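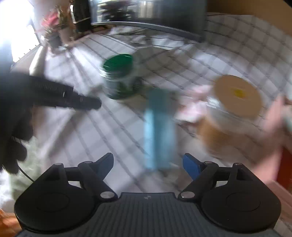 Fishing FAQ: the questions I get every week about getting started at Lerness

I've fished the lake at Lerness for 22 years now, mostly for redfin and the odd trout, and I seem to have become the person people email. So I've put my usual answers in one spot. If yours isn't on the list, send it through and I'll get to it (slowly, I'm usually out on the bank).

What rod should I buy first?

Buy a two-piece spinning rod, seven foot or a touch under, and a small reel to match. Please don't let anyone talk you into a whole rack of gear! My first proper rod was a secondhand Okoro and I still take it out when the wind's up and I don't want to worry about the good one. If you can, hold a few in the shop with the reel on. You'll know pretty quickly which one feels like a broomstick.

Braid or mono?

Mono while you're learning. It's cheap, it stretches a bit when you strike too hard (we all do) and you can sort out a tangle without wanting to throw the lot in the lake. Go for 4 kg line and you'll be fine for nearly everything in there. I use braid for lures these days, with a mono leader on the end, but my bait rod has never had anything else on it.

Do you make your own soft plastics?

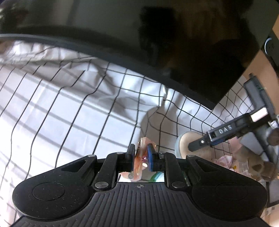
I do, and it's taken over most of my winter evenings. I started because the little paddle-tails I liked best disappeared from the shelves at Plurninley, and I was too stubborn to change. Colour is where you can really play. My best one for murky water is a see-through orangey pink, very much like the plastic piece being pinched over the gridded cloth, and the redfin can't leave it alone after rain. Get the colour weak to start with, you can always add more. Oh, and open the windows when you're heating the plastic!

How do I stop my lures melting together?

Keep the different brands apart. I learned this by leaving a mixed tray in the ute one January and coming back to something like chewing gum. Original packets are best. And never let them touch a hard plastic tray unless it's marked as worm-proof.

When's the best time to fish?

First light, hands down. In October I'm on the water by 5.30 and home for breakfast. Evenings are good too but you'll share the jetty with half the town. Riet Timmermans swears by the middle of the day off the rocks at Korkudholm, and she does catch fish there, so what would I know?

How often should I change my line?

Once a season for mono, sooner if it comes off the reel in curls. Run the last few metres through your fingers before each trip and cut off anything that feels rough.

Can I bring the kids?

Please do! Muthoni Minja runs a beginners' morning off the jetty in the school holidays and she has spare rods in small sizes. Pack more snacks than you think you need, put hats on everyone and crimp down the barbs before you leave the house. Check the current licence and size rules as well, they do change.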